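Kikevdale spring meet

The March meet at Kikevdale was bigger than last year, with two fields open for parking and a long queue at the gate by nine. I went in the estate and left the van at home with its clutch in bits on the garage floor.

Most of the interest was in the older hatchbacks. Chelsea Lockwood had brought her 900, repainted in the original dark green. She did the sills and the rear arches herself over the winter and paid for the spraying. The engine is next, once she finds a head gasket at a fair price.

I bought a set of wheel nuts and a second-hand trolley jack for £33. The jack needs a new seal.

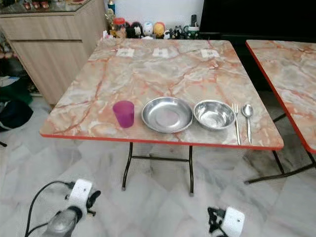 Shows and Meets

Entry is by the lower gate again next time. Bring cash for the parking.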